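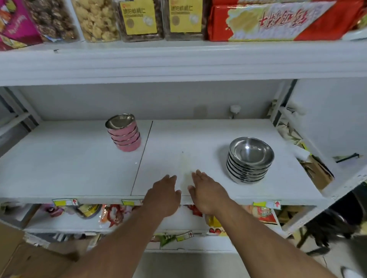 Vastberg Regional Parks: Community Help
Category: Lakes, reserves and foreshores
Posted May 14, 2004

Public access to the northern foreshore of Lenihan Lagoon

I write on behalf of a walking group with 40 members. The group proposes to use the path on the northern foreshore of Lenihan Lagoon one morning a week from June. The map displayed at the Florinier Street entrance shows the whole foreshore as reserve. A sign near the old pump shed, however, states that the land beyond it is private. Could someone advise whether the public may continue past the sign, and whether a group of our size requires a permit?
Abdelghani Bennani

2 replies

Reply 1
Marked as helpful

The land beyond the pump shed was transferred to the regional council when the Trirnusent estate was subdivided, and it now forms part of the reserve. The sign predates the transfer. Members of the public may walk on the formed path as far as the spillway, a distance of 946 metres from the Florinier Street entrance. The embankment on the far side of the spillway remains under the control of the water authority and is closed at all times.

Please note that the reserve boundary follows the high-water line as surveyed and does not follow the fence. In two places the fence stands well inside the reserve. In one other place, behind the rowing sheds, the path crosses a private lot by way of an easement. Walkers should remain on the path there, and dogs must be leashed.

With regard to permits, the reserve by-laws distinguish between organised events and informal recreation. A walking group which charges no fee, erects no structures and does not reserve the picnic shelter is treated as informal recreation, provided attendance remains below 500. Should your group wish to reserve the shelter, the application is Form 626, available at the parks counter. Applications are to be lodged at least ten working days before the proposed date.

Darragh Ó Briain

Reply 2

I have walked there for years and have never been stopped. The path is muddy after the bird hide and parking is limited to about a dozen cars. I cannot comment on the permit.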